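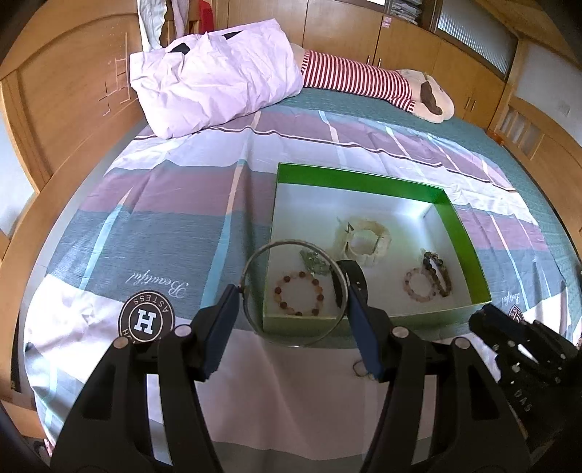
Sorting the Bracelet Box
Speaker notes, Garthorpe home and hobby evening, 23 June 2025

Reading time: 2 minutes

Print | E-mail

Welcome, everyone, and find a seat near the heater if you can. (Wait for the tea people.)

I promised to talk about jewellery, and I should say early that I don't own anything grand. Most of mine is beads on elastic, bought at the Fatmont market over a good many years, and I'm as fond of it as other people are of their pearls.

Start on the bed. I've tried the kitchen bench and the dressing table, and beads roll off both and go under the fridge or behind the drawers. A doona catches everything. Spread it flat first, and do it in the daytime, when you can tell a dark brown bead from a black one.

Then the box. Mine is shallow and open, green with a white lining, and I wouldn't swap it for one with a lid and 16 little compartments. I had one of those from Lennox and never opened it! With a shallow box you see the colours together — the pink beside the dark brown, the green chips, the big cream one that goes with everything — and you wear what you see.

Lay beaded bracelets down loosely, and don't stretch them over anything. Stiff bangles go in last. A thin metal one will slide under the others if you let it, so I stand it against the side. Wristbands can stay curled in their own loop.

(Pass round the spare elastic. Ask who has restrung one before.)

If a strand feels slack, put it aside for mending that same afternoon. I lost a lovely amber string in the car park at Drirari by waiting one more week.

Questions, then supper. We're back in August with scarves, so bring your tangled ones along.

Contact us | Copyright 2025 Garthorpe Home and Hobby Evenings | Back to top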